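Home Search this site Go
Home | Trips | Workshop Notes | Links | Contact

A visit to the Gillport shared workshop
3 January 2019

I wanted to visit the workshop in Gillport since last March, when I read on their page that the members build grippers which you hold in your own hand. The train from my town takes long and there is a change in the middle, so I always found a reason to stay home. In the holidays I had no more reasons. I wrote them an e-mail, they answered the same evening, and I went.

The workshop is in the old part of the town, behind a shop for garden tools. The door has no sign, only the number 31 in white paint. I walked past it two times. Inside there is one long room with benches, a smaller room for the printers, and a kitchen where the kettle is never off. The members pay a fee every three months and they have a key. Guests pay nothing, but there is a tin for coffee money and I was happy to put something in.

The project I came for has the name Grovia. The idea is simple to explain. A person holds the gripper by a handle and closes it with the fingers. A camera sits on the tool and records how the jaws come to the object. Later the recordings should help a robot arm to do the same movements alone. The arm at Gillport is not ready. It is called Giltetov, it stands on a bench in the corner, and on the day of my visit it had no wires in the upper half. I was a little sad about this, but the members were open about it and I liked that.

First they let me put together one finger. You get two dark arms, the screws, and a soft pad for the tip. I made the screws too tight and the finger did not move. One of the members told me to turn each screw back by a quarter, and then it moved well. For me this was the best half hour of the day. I build small things at home, mostly clocks and lamps, and I had never felt before how much a quarter turn can change.

After lunch we talked about where they do the recordings. I expected a clean table with wooden blocks. They have such a table, but they use it only to check that a new tool works. The real practice is done in the homes of the members, with the things that are lying there.

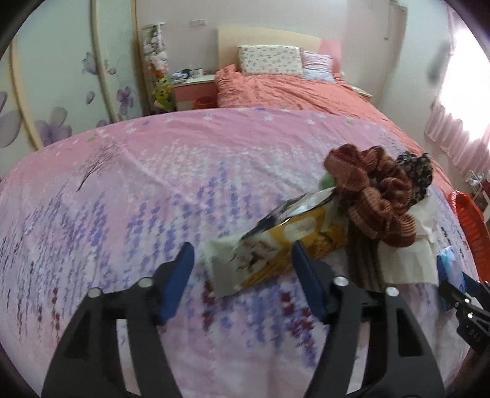
Soft things are the difficult ones. A block has the same shape before and after you touch it, but a package with a thin skin gives way, and a piece of cloth can be taken in many places. A hair tie made of fabric has no correct side at all. I asked if it would be better to begin with hard things only. The answer was that they did so in the first months, and then the arm learned to be good with blocks, and in a home there are not many blocks.

They also told me that patterned sheets are useful. On a plain surface the object is easy to find for the computer. When there are flowers under it, the computer must learn what is the object and what is only a print. I had not thought about this, and on the train home I looked at my own scarf in a different way.

I tried the tool myself in the long room. The group has now 700 recordings that they keep, and they deleted 300 from the first version because the view was too dark. My own tries were not kept, I think. I closed the jaws too early, always. The handle is made for a bigger hand than mine, and after ten minutes my thumb was tired. A smaller handle is planned and I told them I would like to test it.

The computer part is done with a program they wrote themselves, Ayaaba. I understood perhaps half of the explanation. It puts the recordings in order and shows where the jaws were open and where they were closed. The screen was slow on that day and we waited a lot, but with tea this is not so bad.

Some practical things for people who want to go:

The workshop is open for guests on the first Thursday of the month, from noon. Write to them before you come. From the station it is a walk of 4 stops if you do not want to wait for the bus, and the street goes up. The long room is cold in winter, so keep your sweater on. You can buy a set of printed parts for one finger and take it home, but the screws are not in the bag and you must find them yourself.

I bought two sets. One is already on my kitchen table, and I am still looking for the right screws.

Older trips | Newer trips | Back to top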